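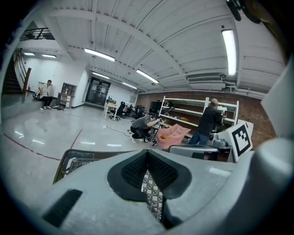
Venues > Cassim Hall > Live music > Pre-show inspection

We use cookies to remember your settings. Accept or manage your choices.

Cassim Hall: Pre-Show Safety Checklist, Amplified Concerts
Event: Nulley, with support from Flolell
Completed by: Tharushi Jayasinghe, duty manager
Month: October
Licensed standing capacity: 278

1. Exits and routes
Main doors open fully: Yes
Side exit clear to the street: No at first check, yes at second
Comment: Drum cases had been left across the side exit during load-in. The support band's crew moved them to the dock. Cases must not be stored in this corridor at any time.
Exit signs lit with house lights down: Yes

2. Stage and barrier
Risers locked and level: Yes
Barrier sections pinned: Yes
Comment: Two pins replaced at stage left. The pit must remain clear of merchandise stock.
Cables taped or ramped: Partly
Comment: The run to the bass cabinets was re-taped before the doors opened. A third ramp is to be ordered.

3. Electrical
Test labels in date on house equipment: Yes
Test labels in date on touring equipment: One item refused
Comment: One guitar amplifier had no label and was not connected. The hall's own amplifier was lent for the evening.

4. Sound levels
Limiter set and sealed: Yes
Earplugs available at bar and door: Yes
Comment: 120 pairs in stock. Ekalora, who supply the sound desk, have been told that the headline set may not exceed the level agreed at soundcheck.

5. Lighting and effects
Strobe notice displayed at entrance: Yes
Haze machine positioned away from detectors: Yes
Pyrotechnics: None permitted

6. Crowd and welfare
Door staff briefed on crowd surfing: Yes
First aid point staffed from 18:30: Yes
Drinking water free at bar: Yes

Outcome: Passed, subject to item 2. The completed form is to be kept in the duty office with the door count attached.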